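About Us

Ristbridge Workshop is a shared shop on the ground floor of a former printing plant in Stinlow. We have 18 benches, a wood room, a small metal room and one long bay at the back where members build robots. The shop is run by its members and paid for by dues and class fees.

We started as a woodworking group that rented half the floor. The automation side came later, when several members wanted a place to build arms and small gantries that were too big for a kitchen table and too loud for an apartment. We took over the other half of the lease that February. The whole space is now 2,384 square feet, and most of it can be used for either kind of work.

What we build

The main project in the back bay is an arm called Zanico. Members designed it and keep rebuilding it. The joints use off-the-shelf motors and printed housings, and the control box is on its third version. The first two are on the shelf by the door if you want to see how we used to wire things. Zanico sorts and moves small objects, and members use it to try out their own code for planning, vision and grasping. You don't have to have worked on the arm to use it, but you do have to pass the safety check first.

The work surface is pegboard, so that anything can be bolted down, taken up and bolted down again in the same holes. Boards, trays and fixtures mostly come out of our own wood room. Test pieces are plastic shapes in a few plain colors. We keep the shapes simple on purpose. A cylinder and a cube ask for different things from a gripper, and a star asks for something else again, and a beginner can see right away which one is giving trouble. 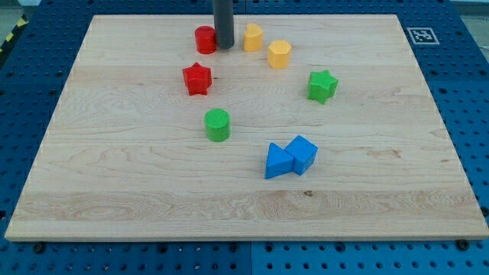

Most sessions on the arm run two hours. The first part usually goes to calibration, and new members are often surprised by how long that takes. We ask everyone to write down what they changed in the bench log before they leave, including settings they changed back. The log has 331 entries so far and it has saved us a lot of guessing.

Our second project is Amaral, a rolling cart that carries stock between the wood room and the benches. It follows a line on the floor. It works well in a straight run and poorly at the corner by the sink, and there is an open job sheet for anyone who wants to take that on.

Classes

We teach an introduction to motors and drivers, a soldering class, a basic course in programming an arm, and two woodworking classes. Class size is kept small enough that each person gets time on the equipment. No background is needed for the introduction. For the arm course you should be able to read and change a short program in any language.

Building at home

Many members do most of their work at home and come in for the parts they can't do there. That is fine with us. You can book the drill press or the printers by the hour, bring a half-finished build to an open evening, or leave a project in a locker between visits. Lockers hold one medium tote. Lithium batteries can't be stored in them and have to go home with you.

Visiting and joining

Open evenings are free and you don't need to sign up. Closed-toe shoes are required past the front desk. Full members get a door code after the shop orientation and can use the space at any hour, except for the table saw and the arm, which need a second person in the building.

The mailing list goes out to some 765 people and carries class dates, job sheets and notices of used equipment for sale. Ask at the desk to be added.

Page last updated 7 Dec 2025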